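Handout 5: Daily Care and Setup of the Two-Arm Table Cell
Course: Practical Robot Maintenance, Basley Training Center
Prepared by Lihua Hao, revised 06/08/2021 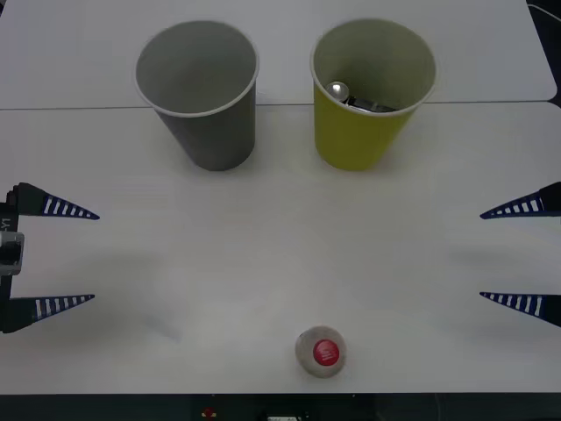 In the last handout we learned how to switch on the cell and how to stop it safely. Now we continue with the work that must be done before the first run of the day. Please read all the sections before the lab. In the lab we will have little time for reading.

5.1 Before you touch anything

The arms must be in the hold position and the motor power must be off. Check the power lamp on the cabinet and also the message on the operator screen. If the two do not agree, believe the one that says the power is on, and call the instructor.

Take off rings and watches. Long sleeves should be rolled up above the elbow. The key for the motor power stays in your pocket during the whole inspection, and you do not give it to your lab partner.

5.2 Cleaning the table

The table top is white, and for this reason every mark on it is seen by the vision program. A coffee ring or a pencil line can be taken for an object edge. Wipe the table with a soft cloth and a little water with mild soap, then with a second cloth. Do not use alcohol on the surface. Alcohol is only for the fingers.

The table top has two sections with a seam between them. Dust collects in this seam. Clean it with the flat brush and move the brush always in one direction. After this, put your fingertip over the seam at the left end, in the middle and at the right end. You should not feel a step. If you feel a step, the leveling feet of one section have moved, and you must do the leveling again as in Handout 3.

5.3 The fingers

Each gripper has two tapered fingers. They are soft parts and they wear out. In our lab we replace the fingers after 4000 closing cycles, also when they still look good. The counter is on the service page of the Lumura controller. Write the number in the log book before you reset it. In January one group did the reset first, and we had to guess the number.

Look at every finger from the side and from the tip. You are looking for:

- small cracks between the stripes
- a tip that bends to one side
- white marks that are rubbed away
- glue or tape residue on the inner face

A crack at the tip is more serious than a crack near the base. With a crack at the tip the finger must be changed the same day. With a crack near the base you can finish the session, but you must note it.

Clean the inner face with alcohol on a lint-free cloth. Wait until the finger is dry before you close the gripper.

5.4 Changing a finger

1. Open the gripper fully with the service page, then turn off the motor power.
2. Hold the finger near its base. Never pull on the tip.
3. Loosen the two screws, but do not take them out completely.
4. Slide the old finger out and put the new one in until it stops.
5. Tighten the screws by hand first, then with the torque driver from the Saragih tool box. The driver is already set. Please do not change it.
6. Compare the two fingers of the same gripper. The tips should meet when the gripper is closed.

Many students forget step 6 and find the mistake only at the test.

5.5 Opening width and cup test

After the cleaning, turn on the motor power and open both grippers. Measure between the tips with the plastic ruler, not with the steel one. Write the value for left and right on separate lines.

The cup test is done with paper cups at low speed. The gripper closes on the cup, lifts it, holds it for 24 seconds and puts it down. The cup must not slip, and its wall must not be pressed in. If the wall is pressed in, lower the closing force by one step and repeat with a new cup. A cup that was pressed once is softer and gives you a wrong result. Do the test with an empty cup first, and only then with small parts inside.

5.6 What to write in the log

Date, your name, cycle counter, opening width, result of the cup test, and all the things that you changed. "OK" alone is not an entry. Spare fingers are in the drawer with the Pruvmont label. When you take the last pair, send a message to Jinlong Han, room 322, the same day.

Homework: read sections 6.1 and 6.2 about cable care, and bring your measured values to the next lab.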